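Diary: the sock heel, the word count and the soup

9 min read

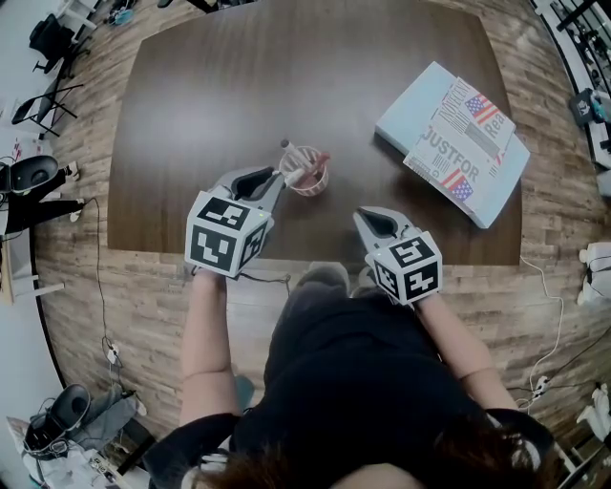
So I ripped the whole heel out again last night, which makes three times, and I am starting to think the pattern and I want different things from life. The yarn is fine with it. I bought the Pedon sock weight precisely because the woman in the shop said it would take any amount of abuse, and she was right, it comes back off the needles a bit kinky and then settles down overnight if I wind it around the back of a chair. I went to bed at a quarter past eleven with a foot-less sock on the nightstand and dreamed about short rows.

It's been a December of half-finished things. I have the socks (one and a half, or one and a quarter as of last night), the long letter to my aunt that I started before Thanksgiving, the bathroom shelf that needs two more screws, and the big one, the family cookbook, which I promised everyone in a fit of summer optimism and which is supposed to be in the mail before the holidays. I keep telling people it's nearly there. It has been nearly there since October!

The cookbook first, then, because I did get some real work done on it today. I was up early, before six, and it was so dark and quiet that I made coffee and sat down with the big envelope of recipe cards and didn't look up until the sun was on the fridge. My grandmother's cards are the problem. She wrote for herself, a woman who had been making the same dumplings for forty years, so a card will say "flour, eggs, the usual" and then on the back, in much firmer handwriting, "NOT the blue bowl." I have no idea what was wrong with the blue bowl. I put it in the book exactly as written. My mother laughed so hard on the phone that she had to put me down and come back.

I typed up the intro last week and it had gotten away from me completely, three pages on the kitchen in the old house, the drawer that stuck, the radio on top of the icebox, and my brother told me kindly that people were going to want to get to the pie. So I spent the first hour cutting. It's 712 words now. I lost the radio, and I mind about that more than I expected to. I saved it in a separate file in case I get my nerve back.

Then the pierogi. My grandmother's pierogi card has a fold across the middle exactly where the amount of sour cream goes, and the ink is gone along the fold. My mother says half a cup. My uncle says a cup, and says it like he's under oath. I made a half batch each way over the weekend and fed them to whoever came by, and the cup is better, softer and easier to roll, but the half cup tastes more like I remember. I've written it up as "half a cup, or more if you are my uncle" and I'm leaving it there.

Around nine I walked down to the post office to ask about mailing the books, and the line was out the door, everybody with boxes up to their chins. I stood behind a man shipping a pair of skis. Just skis, wrapped in brown paper, looking exactly like skis. When I got to the window the clerk said that if I want the books to arrive in time without paying extra I have until the end of next week, so now I have a deadline, an official one, from the federal government practically. I need 17 copies. I had been saying "oh, a dozen or so" and then I sat down with the Christmas card list and the cousins kept coming.

The printing is going to be at Zosska, the little copy place next to the dry cleaner, because they'll do a spiral binding that lies flat on a counter. I brought in one test chapter (soups) and they ran it while I waited. I love it. The paper is heavier than I thought it would be and the dumpling soup page came out with its stain, because I scanned the card in color, stain and all. The one thing I don't like is that the margins on the left are so tight that the holes chew into the fractions, so "1 1/2 cups" has turned into "1/2 cups" in two places, and that's the kind of error that ends friendships. I came home and moved every margin in the whole thing. Every one. It took until lunch and pushed the table of contents onto a second page with one lonely line on it (Pickles).

Lunch was soup, obviously. I'd been reading about soup all morning. I did the barley one with the last of the mushrooms and a heel of bread that was past saving any other way, and I ate it standing at the window watching the neighbor's dog refuse to come in. That dog has opinions about snow. There were maybe ten minutes of real flakes, big slow ones, and then it went back to drizzle, and he stood there in the yard with his face up the entire time.

I should write down about the walking, too, since I said I'd keep track. I've been doing the loop by the reservoir most afternoons, and my phone says it's over 3,000 steps to the far bench, so I turn around there and call it good. Today it said 3,508 by the time I reached the bench, because I went the long way past the boathouse to see if the heron was back. No heron. There were two teenagers sharing one pair of gloves, a glove each, very solemn about it. I sat on the bench for a while even though it was damp. My knee is better on the flat and still grumbles on the stairs, and I'm supposed to be doing the stretches with the rubber band every night, and I am doing them most nights. Let the record show most.

On the way back I stopped into Wurnance for screws. I love a hardware store this time of year, it smells like rock salt and somebody's thermos. I told the man at the counter that I had a shelf with brackets and two missing screws and he asked me what size, and of course I'd left the one good screw sitting on the edge of the tub, where I had put it so that I wouldn't forget it. I bought three sizes. One of them fits. The shelf is up! It took me eight minutes after five weeks of stepping around it, and I've put the towels on it and the nice soap, and I went back in twice this evening just to look.

My aunt's letter, though. I got it out after the shelf, flush with success, and read what I had, and it's all weather. Two pages of weather and a paragraph about the car. She writes such good letters, that's the trouble, she'll tell you about a trip to the bank and you'd read it twice. I think I get stiff because I know she keeps them. So I turned the page over and told her about the skis in the post office and the blue bowl, and I asked her straight out if she knows what was wrong with it. She might! She was in that kitchen as a kid. If she writes back before the end of next week I'll have to decide whether to add a footnote, and that means the margins again, and I might just cry.

A thing I've been chewing on while I walk is how few of these recipes anybody cooks. We do the pierogi and the nut roll and the cucumber salad, and that's about it. But there are so many cards in that envelope for things I don't remember ever eating, a prune thing, a liver thing, a whole card on what to do with sour milk. I went back and forth on leaving them out. My brother votes out. I think she must have liked them enough to write them down, or somebody she liked gave them to her, and a couple are in handwriting that isn't hers at all. So they're going in, at the back, under a heading that just says "More." I may try the prune thing. I won't be trying the liver thing.

Supper was toast and an egg and I'm not ashamed. I had the Belay album on, the one I play every winter until I'm sick of it, and picked up stitches for heel number four at the kitchen table under the good lamp. I have decided to quit the fancy heel. I'm doing the plain old flap that I learned at sixteen and could do on a bus, and it went like butter, I was around the turn before the second side was over. The first sock has the fancy heel and the second will have the plain one, and they're for me, and they'll be inside boots until March.

Tomorrow: proof the cake chapter (I know there's a pan size wrong somewhere, I can feel it), call my mother back about the poppy seed question, buy stamps for the letter, and see if the copy place can do a green cover. They had a dark green on the sample ring that was just the color of her kitchen door. Also we're out of coffee, so that's first.

It's ten thirty-five and the drizzle has turned to something that's ticking on the glass. I've got the sock here and I'm going to do one more round and then the rubber band.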